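Selling Personalised Greeting Cards: Product Pages, Proofs and Order Handling
Unit handout, Small Retail Operations
Prepared by Thu Mạch
June 24, 2026
6 minute read

Purpose of this handout

These notes accompany the fourth lecture of the unit. Students should read them before the workshop and bring a printed or digital copy. The assessment task at the end is due at the start of the next session.

1. What the customer is buying

A personalised card is a made-to-order product. The customer supplies a name, a message or a photograph, and the seller prints it onto a set design. Until the order is placed, no finished item exists. This affects the product page, the returns policy and the way complaints are handled.

Two kinds of personalisation are common. In fixed-field personalisation, the customer types into one or two boxes, and the text appears in a set place on the card. In open personalisation, the customer may change the wording inside the card, the colour of the lettering and sometimes the layout. Fixed fields are easier to check and faster to print. Open designs sell at a higher price but produce more queries.

2. Writing the product page

The product page must tell the customer what can be changed, what cannot be changed, the size of the card, whether an envelope is included and when it will be sent. The occasion should be named in the title. Repeating the same sentence to fill out a short description is poor practice and should be corrected when found.

Character limits must appear beside the box they apply to. In the Khúc case study, the shop listed its limit of 300 characters only on a separate help page. Of 3,386 personalised orders placed in one year, 1,964 were for birthdays, and most of the messages that ran over the limit came from that group. The shop moved the notice and rewrote it in one line. Students will be given both versions in the workshop.

Names deserve particular care. A customer may enter a name with accents or other marks, and the chosen typeface must be able to print them. Tài Phan's guest lecture covered the testing of typefaces in detail -- please refer to your own notes for the list of characters he recommends. A name should never be altered by the seller without the customer's agreement.

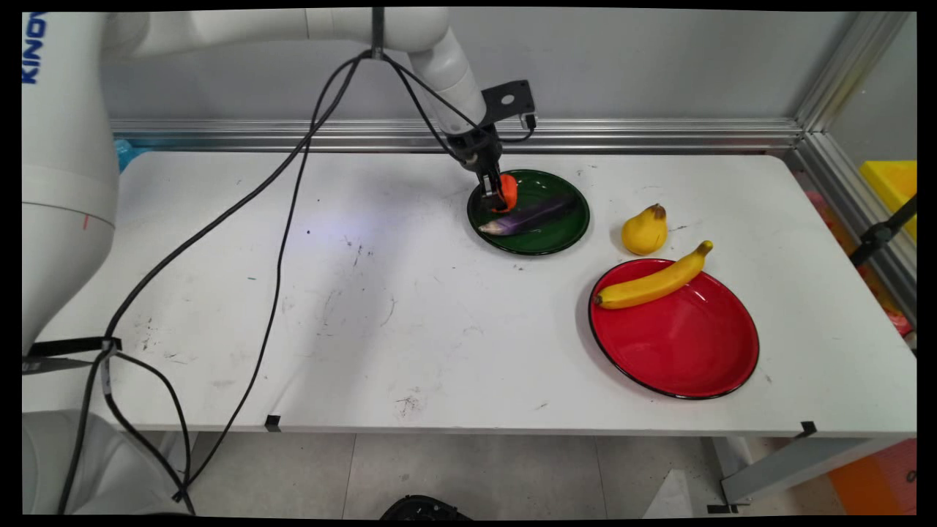 A purple eggplant on a round green plate.

3. Proofs and approval

A proof is a preview of the card with the customer's own text in place. It may be shown on screen before payment or sent by email afterwards. On-screen proofs are cheaper and place the decision with the customer at the moment of ordering. Emailed proofs allow staff to catch errors but will delay dispatch if the customer does not reply.

Whichever method is used, the approval wording should be plain. Compare the following:

"By proceeding you acknowledge the accuracy of all content supplied."
"Please check the spelling. We will print your message exactly as shown."

The second is preferred in this unit. It uses everyday words and tells the customer what to do.

4. Returns and reprints

Sellers often state that personalised goods cannot be returned. Such a statement should be limited to a change of mind or a mistake in the customer's own text. It should not suggest that a customer has no remedy where the card is damaged, misprinted or different from the approved proof. Students are expected to draft these as separate clauses.

Monari, the second case study, allows one free reprint for spelling errors reported within 10 days. Runorel offers no such reprint and charges a lower price for each card. Both policies can be defended. Consider the cost of postage, the likely date of the occasion and the value of a repeat customer before forming a view.

5. Seasonal load

Birthday orders are spread fairly evenly through the year. December is different, and a shop that also sells Christmas cards must decide early on its final order date. The date should be shown on every product page -- not only on the home page -- and removed promptly once it has passed.

Assessment task

Choose one personalised card from the Kornar sample catalogue. Rewrite its product description, approval wording and returns clause. Attach a short statement explaining your choices. Marks are given for clarity, accuracy and spelling.

Related items
Lecture 3: Pricing Small Printed Goods
Lecture 5: Packaging and Postage
Workshop sheet: Testing Typefaces for Names
Reading list: Customer Messages and Complaints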